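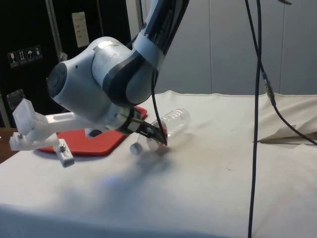
Ovidiu Avram asked at the end of last time whether a country can be in breach of its safeguards agreement without having done anything dangerous, and it's such a good question that I've rearranged these notes to start with it. The short answer is yes. An agreement is mostly a promise to declare things: what material you hold, where you keep it, when you move it. A state that forgets, or chooses not to mention, a small store of uranium has broken the promise even if the stuff never leaves the shelf.

Our practice case, as before, is the quarrel between Givach and Ninitis over the plant at Ursu. Do reread the two-page summary before the seminar (I know, I know, but it does help). Givach says the plant makes fuel for power stations. Ninitis says the same machines, run for longer, could make something far worse. Both can be telling the truth, and this is really the heart of the whole subject. Enrichment for fuel stops at a few per cent, while weapons need a great deal more, but much of the hard work has been done by the time you reach the lower figure. 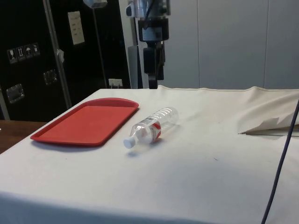
Surely, one of the Ollcombe evening group objected, inspectors would simply notice. Well, sometimes they would! They have seals, cameras, swabs and the plant's own books to compare. What they can't easily see is intention, nor a building that was never declared in the first place, and so the arguments between governments tend to be about access: who may go in, how soon, and with how much warning.

For the seminar, please come ready to argue one of these:
Givach should accept visits at 2 hours' notice.
Ninitis should lift its trade measures before any new visits begin.

Written answers should be nearly 1000 words, and please keep section 3 of the reader beside you as you write, as the terms are all explained there. We'll turn to what happens when a state leaves a treaty altogether after the July break.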